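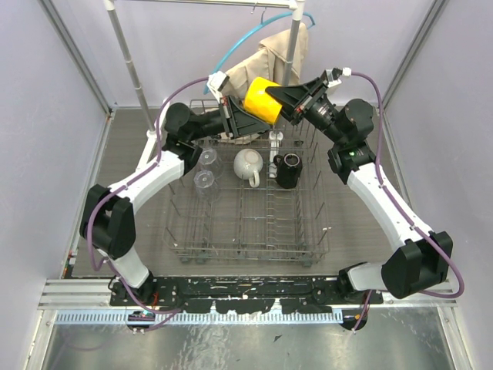 Dish rack task, both grippers on the yellow cup

tinplate_rho
Thread starter

Our club at Harnside is putting two arms into the household round of the Gumeo student challenge. The task is the dish rack one. Mixed cups and mugs, two arms, no human hands in the workspace once the clock starts. We have 1027 teleoperated demos collected since September and we're training on all of them.

The last evaluation gave us 45 percent. The rest of the team is happy with that and I'm the one who isn't, so I'm posting to find out if I'm being unreasonable. My problem is that we evaluate with the same cups, the same rack and nearly the same starting positions we trained on. I don't see what that number tells anybody.

dovetail_mk2

You're being reasonable. 45 percent on your own cups, in your own enclosure, with your own lighting, is a number for the poster. What happens if you slide the rack a couple of inches?

tinplate_rho

It gets worse. I can't say how much worse, as I've only been allowed to try it a few times. We're short on arm time and every hour I spend breaking the policy is an hour somebody else isn't collecting.

Kestrel_Annex

I judged a round of this two seasons ago and I'd push back a little. The rules let you train on the rack you compete with. If the task says same rack, then same rack is a fair test. You can think the task is too easy (I do) but that's a complaint for Gumeo and your teammates haven't done anything wrong.

dovetail_mk2

The rules say same model of rack. They don't say same position, same overhead light, same smudges on the rail. I've watched teams arrive at the venue with a policy that had basically memorized a tabletop.

Kestrel_Annex

Sure, and they scored badly, and the scoring did its job.

halfstep_lou

Question from somebody who hasn't done two arms before: why both grippers on one cup? Is it a handover? Looks like a lot of trouble for a cup.

tinplate_rho

Handover, yes. A cup can need turning before it goes in, and the arm that reaches it first often has the wrong angle to finish the job. So one arm passes it to the other. I argued against it. One arm and a regrasp on the floor panel would be slower but there would be less to go wrong. I got outvoted on the grounds that judges like to see both arms working. Maybe they do. It also means every small calibration error shows up twice.

Kestrel_Annex

Judges don't get to award anything for that. Read the sheet again. Time and placement.

tinplate_rho

I have read the sheet. I've also read the sheet out loud to the team.

Here's the other setup I keep complaining about, the left arm going in for the cup at the back corner of the rack while the right one waits up high. There's a white cup right behind the yellow one, and with ribbed plastic I don't trust the fingers to close on the part we want.
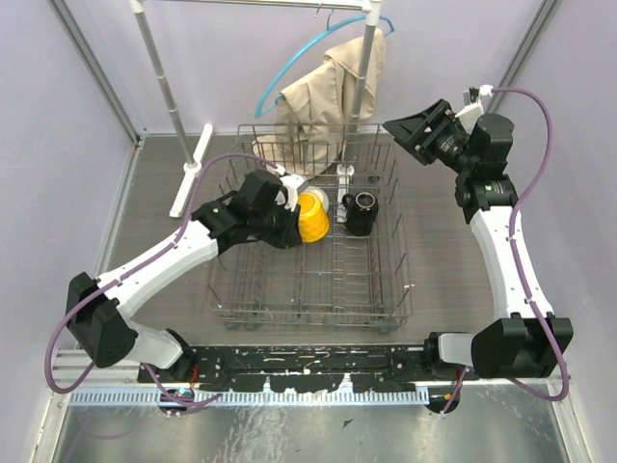
dovetail_mk2

Two arms are fine if the idle one has a job. Yours is parked. If the policy never learns what to do with the second arm outside the handover then you've paid for a very expensive bystander. What did the pair cost you?

tinplate_rho

The club got a grant of 2000 from the Entwistle fund and that went on parts and repairs. The arms belong to the department, so I can't complain about the price. I can complain about the cable loops, which I do at every meeting.

halfstep_lou

Are you using the Kastov training scripts? We had real trouble with the defaults. Validation loss kept dropping and the arm kept missing the rim by the same amount every time.

tinplate_rho

Kastov, with the defaults, yes. Nobody on the team wants to touch them before the competition. And our loss curve looks lovely too, thanks for that.

halfstep_lou

Check your camera mount before you blame the scripts. Ours had slipped and we'd trained straight through it.

Kestrel_Annex

Practical suggestion. Hold out one mug. Pick one, keep it out of training completely, and run 17 trials on it at the end of the month. If it falls apart you have something to show your team besides a bad mood. If it holds up, you owe them an apology.

dovetail_mk2

17 trials is thin. You could get a swing either way from luck.

Kestrel_Annex

It's more than zero, which is what they have now.

tinplate_rho

Hold out the black one, then. It means dropping every demo it appears in and retraining, and there are a lot of those. I'll ask for arm time after 9 pm when the lab is quiet. I still think it'll fail on the handle – but I'll post the count here either way, including if I have to apologize.

halfstep_lou

Post the failures too please, with what the right arm was doing. I want to know if it ever leaves its parking spot.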